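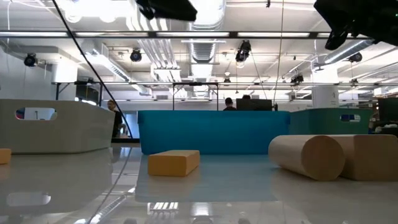

The first item was the finish of the sorting tables, carried over from May. Marloes Willems had circulated her notes on the glossy tops beforehand and took them as read. Her main point was glare. The polish is high enough that the tabletop returns a reflection of whatever is put on it, and of the ceiling as well, so a grey bin, a blue bin and a dark green bin standing in a row along the far part of the table each come with a second, paler version underneath. For adults this is a minor matter. For children who sort by color it adds edges that do not belong to any object. She asked that the finish be treated as an open question until the matte samples from Kilcombe have been looked at under the room lights.

Zoltán Szénási asked whether the glare could be dealt with at the ceiling. Marloes Willems replied that diffusers had been priced and that the price was higher than that of new tops. The meeting agreed to wait for the samples. No order is to be placed before then.

Action: M. Willems to obtain matte samples in two shades, one of them darker than the present pale grey.

2. Bins

The meeting considered whether the loan sets should keep bins of different sizes and shapes or move to one pattern. The present bins come from Rumel and from older stock, and they do not nest. Stacked for transport they take up more shelf than they should, and the lids from one series do not seat on the other.

Against a single pattern, it was noted that the oblong handle openings on the present bins are well liked by the schools. Younger children can get a whole hand through, and the rounded ends leave no sharp corner. The Irunport catalog offers a nesting bin with a molded lip in place of an opening. Z. Szénási had handled one and found the lip too shallow to grip when the bin is full.

There was a longer discussion of small pieces leaving through the handle openings in transit. The openings sit near the top of the wall, so the problem arises only when a bin is filled above that line or tipped over. It was agreed to mark a fill line on the inside wall of every bin going out on loan, and to leave the openings as they are. Tape over the openings was proposed and rejected, as it leaves residue and has to be removed by the receiving school.

Color was taken together with this item. Blue, green and grey are to be kept. A request for a red bin was declined for now – the red stock is reserved for the damaged-items return.

Action: Z. Szénási to write to Rumel and ask whether the present series can be supplied with matching lids.

Action: fill line to be added at the next repack.

3. Blocks

3.1 Painted blocks. The orange and yellow-orange blocks were discussed at some length. The two shades have drifted apart between deliveries, and teachers have asked whether they count as one color or two for sorting exercises. The instruction card lists a single orange. M. Willems proposed that the card be changed to read "orange and yellow-orange" and that both go in the same bin. Z. Szénási preferred to separate the shades and withdraw the lighter one. The card will be changed for the coming loan period and the question reopened when the next delivery arrives.

3.2 Unpainted blocks. The plain wooden pieces are wearing well. The cylinders roll when laid on their sides, and a table that is not level will send them to the floor. It was suggested that one face be flattened slightly. This was not supported, as the exercise on rolling and standing shapes depends on a true cylinder. Schools will be asked to check the level of the table and to stand the cylinders on end between exercises.

The chunky blocks with rounded corners are to stay in the set. The rounding has reduced chipping compared with the earlier square-cornered type, of which a few remain in circulation. Those are to be pulled as they come back.

3.3 Quantities. The Hassanpour order stands at 3,000 pieces, of which 2,000 are plain and the remainder painted. Z. Szénási reported that the supplier will accept a change in the proportion up to the end of the month, but not a change in the total. The meeting saw no reason to alter it.

Action: M. Willems to revise the instruction card and send a proof round before printing.

4. Packing order

The packing order was reviewed after two sets came back with the cards creased. At present the cards go in last, on top of the blocks, and the lid presses them against whatever stands highest. From the next repack the cards will go flat on the bottom of the bin in a sleeve, then the plain pieces, then the painted pieces. The sleeve is to be open on the short side so that it can be drawn out without emptying the bin.

It was noted that the bin walls taper toward the base, so a sleeve cut to the rim dimensions will not lie flat. The sleeve must be cut to the base. M. Willems will measure each series separately.

A full bin is not to exceed 9 kg. The largest bin reaches that weight before it reaches the proposed fill line if it is packed with plain pieces only, so the packing sheet will state both limits and the lower one will apply.

5. Loan period

25 sets are booked for the coming period. Z. Szénási asked that returns be checked on a table and not on the floor, which was agreed. Missing pieces will be replaced from the loose stock and recorded by shape and color. The record sheet has no line for yellow-orange and one will be added to agree with item 3.1.

6. Other business

The labels on the storage shelves still carry the old bin numbers. They will be replaced once the answer from Rumel on lids is known, so that the work is done once.

A question on cleaning agents for the present tabletops was deferred. Until the finish is decided, a damp cloth only.

Minutes taken by M. Willems, June 2020. Corrections to Z. Szénási before the next meeting.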